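Work Permit Renewal: Common Questions

When should I file?
File between 100 and 60 days before the card expires. Drisard reviews packets in the order received.
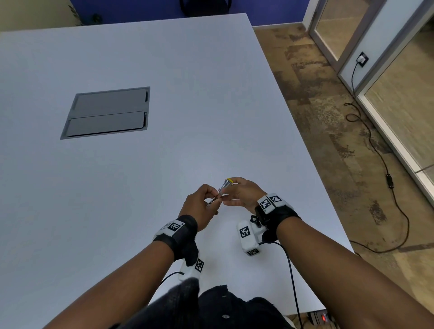

A reader in Pladville asks whether a receipt notice counts as proof of filing. It does. Keep the original.

Can I travel while the renewal is pending?
Only with a separate travel document.

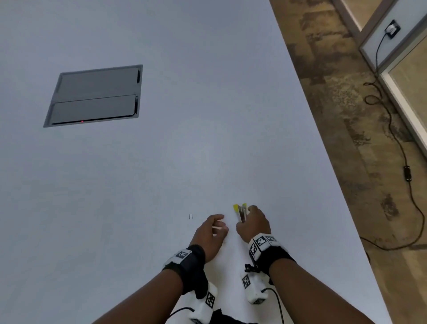

Hands at a white tabletop.

How many photos are required?
Send 2, taken after May.
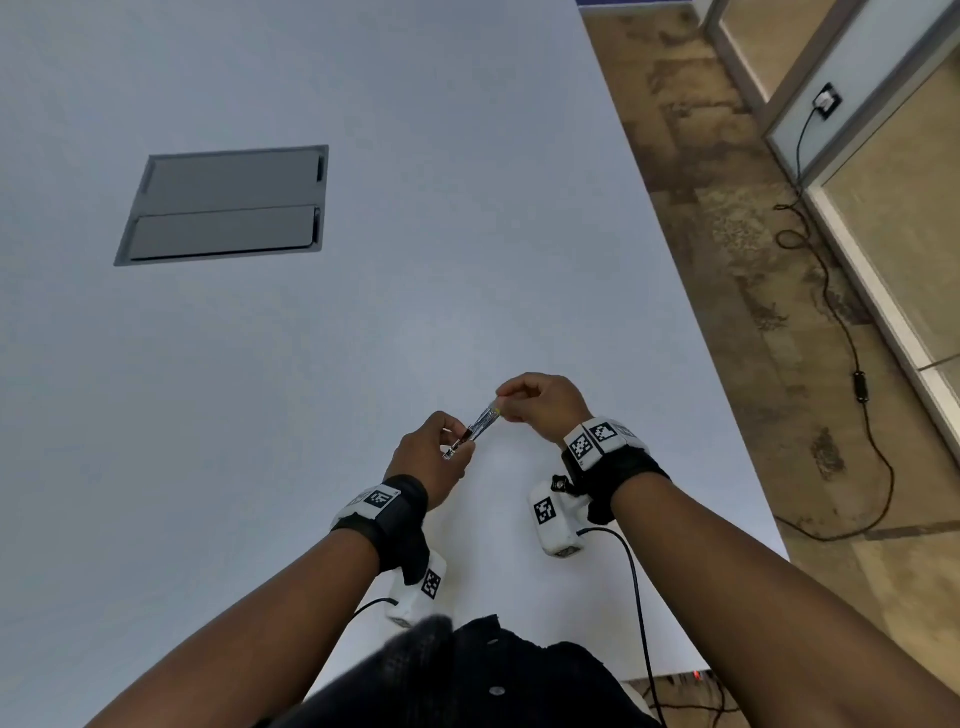
A small clear tube, held in both hands.

What if my name has changed?
Attach a certified copy of the court order or marriage record, and complete line 9

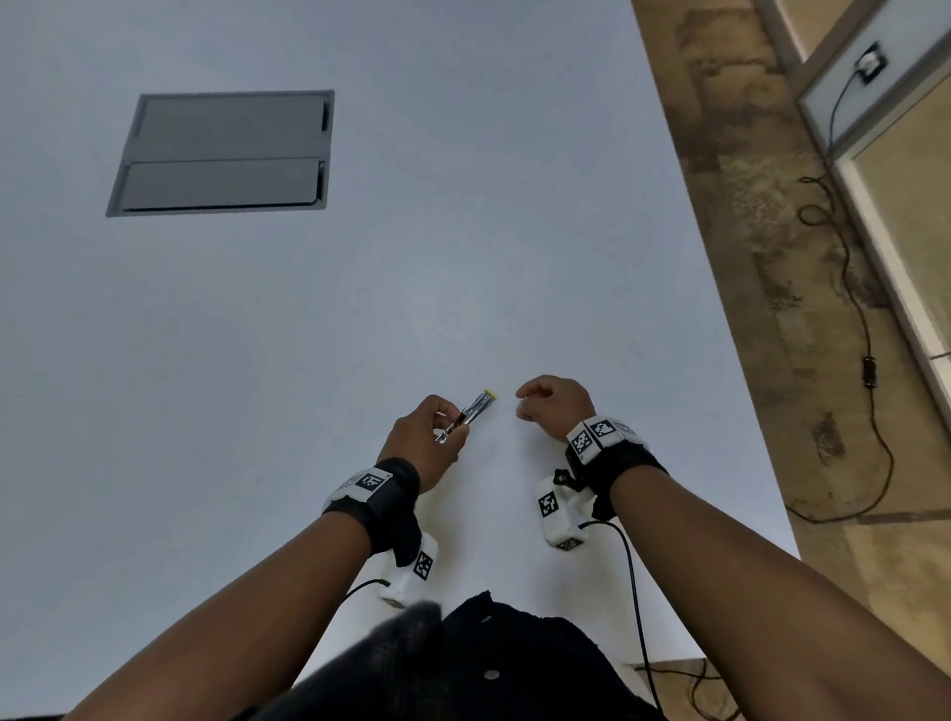 in the new name only. Former names go on the continuation sheet.

Updated Aug 14, 2018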